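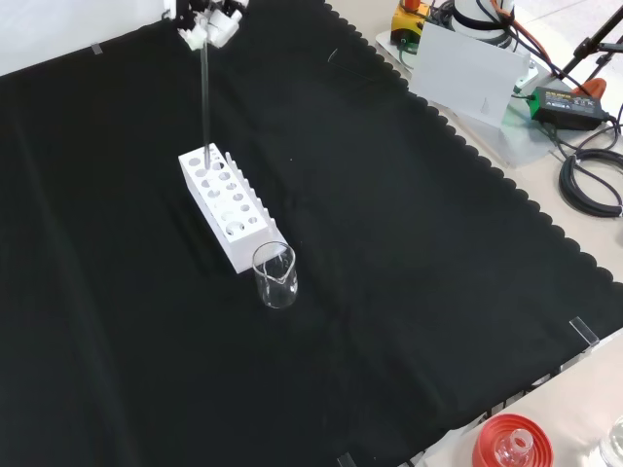
Where should a glass stirring rod go when it isn't being used? Somewhere upright, with a hole of its own to stand in, and close enough to the beaker that you don't have to reach across anything to get it.

Pelska launches bench-tidying range for school and college science rooms

March 2020 - Pelska, the family-run supplier of small laboratory wares, is very pleased to announce the arrival of its new bench-tidying range, put together for school prep rooms, college teaching labs and the many small workrooms where glassware has to share a table with everything else.

The range has been a long time coming. It began with a letter from a college technician who had grown rather tired of fishing glass rods out of the sink, and who wondered, very politely, whether we might sell her something better than the jam jar she had been using. We didn't have a good answer for her at the time. We had racks for test tubes and we had drawers for rods, and it hadn't occurred to us that people might like to keep the two together on the bench during a lesson.

After that letter we asked our customers to tell us how they set out their tables, and 1438 of them were kind enough to write back, some at great length and one or two with drawings. We read every reply. A good many people spoke of rods rolling off the edge, of small beakers getting lost behind large ones, and of the trouble of seeing clear glass on a pale worktop, particularly late on a winter afternoon when the lights are poor.

The first part of the range is the Irkevex rack, a white rectangular rack with round holes in two sizes along its top. The larger holes take ordinary test tubes and the smaller ones will take narrow tubes, rods and droppers. It can be set straight or at a slant, whichever suits the hand that is reaching for it, and it wipes clean with a damp cloth and a drop of washing-up liquid.

Alongside it comes the Soretex bench cloth, a black cover which does a simple job very nicely. Clear glass shows up well against a dark background - the rim of a beaker catches the light and you can see at once where it is standing. The cloth also softens the small knocks that glassware gets in the course of a busy morning. It goes in the wash with tea towels, and it can be held at the corners with a bit of tape if your table is a slippery one. We do ask that it is kept well away from burners and hotplates, and that spills of anything stronger than water are dealt with in line with your own room's rules.

The third part is a set of small spouted beakers in clear glass, sold in boxes of 10. They are just the right size to stand at the end of a rack, where they can receive a rod that has finished its stirring or hold a little water for rinsing. Plenty of our customers will have beakers enough already, and they needn't buy ours to get the good of the rack.

The whole range was tried out over the autumn term, from September onwards, in 33 teaching rooms. The comments that came back were full of good sense. Several rooms asked for a rack that could be lifted with one hand, so the finished version is a little lighter than the one we first sent out. Others wanted the cloth made larger, and it now covers most of an ordinary bench with room to spare for a notebook beside it. One school reported that its pupils had begun putting the rods back without being told, a piece of news that was read aloud in our packing room and very warmly received!

The racks and cloths are packed at our Pylypenko warehouse, where the first 100 sets are ready to go out. Each set holds one rack, one cloth and one box of beakers, together with a printed sheet on laying out a bench for left-handed and right-handed users. Racks and cloths can also be ordered singly, and spare beakers may be added to any order.

Schools and colleges that already hold an account with Pelska can order in the usual way. New customers are very welcome to ask for our printed catalogue, or to send us a note about the table they are trying to tidy and what they keep on it.

Notes for editors

Pelska supplies glassware, racks and bench coverings to schools, colleges and small workshops. Sample sets may be borrowed for review on request to the Pelska press desk, and we would be glad of their return once you have finished with them.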